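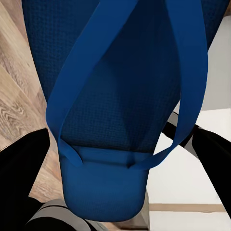
The Zilholm district has kept records on housing for a long time, but until recently it had none on how well its residents slept. The subject was considered a private one. That changed when the public health office began a survey of bedrooms and nighttime light, the results of which were released on 2022-12-19.

The survey drew replies from 3,252 households. Residents were asked when they went to bed, what they could see from the pillow, and whether outside light reached them before they wished to wake. In 557 homes, early light was named as the main complaint, ahead of traffic and heating.

"We had expected noise to lead the list," said Natsumi Ichikawa, who directed the work. "The older parts of the district are quiet. Their windows are large, and many of them face east."

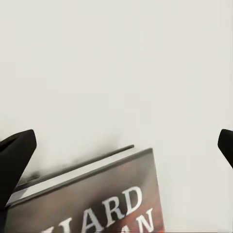 An off-white matte surface. Brightness varies only slightly across it.

Wall color received less attention in the replies than the office had hoped. Pale paint is standard in rental housing throughout Zilholm, and tenants seldom have permission to change it. Renji Kudo, an architect with the Nakajima practice, has argued for several years that landlords should be allowed more freedom in sleeping rooms, where a bright interior is of little use to anyone after dark. His proposal is still under review. 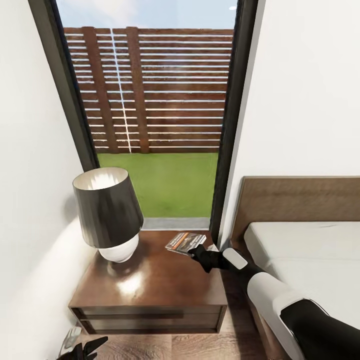
Sleep advice from public bodies has tended to concentrate on habits such as meals, screens and regular hours. The Zilholm office wished to add the room itself, beginning with what stands outside it. A fence is often assumed to settle the matter. Where it is built of horizontal boards with gaps between them, however, bright light can still show through in thin lines, and a tall window will also admit open sky over the top. For rooms of this kind the office recommends a lined curtain that reaches past the window on both sides.

The second stage of the program was carried out in August, when the evenings are long and complaints are most frequent. Curtains were supplied to 34 homes in the Kerine quarter, and residents kept a written diary of their nights.

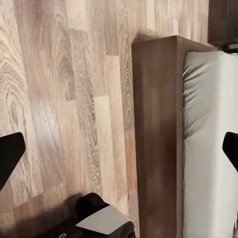 The diaries were uneven in quality. Several stopped after a week, and one was devoted largely to a neighbor's dog. Imtiaz Kumarasinghe, who read all of them, reported that most residents noted a later waking time, although he cautioned that the group was too small to support firm conclusions. A larger trial of around 100 homes is planned, and the office has asked that shift workers be included.

Applications from tenants will be accepted at the Kerine branch library. Written consent from the landlord is required only where new curtain rails must be fixed to the wall.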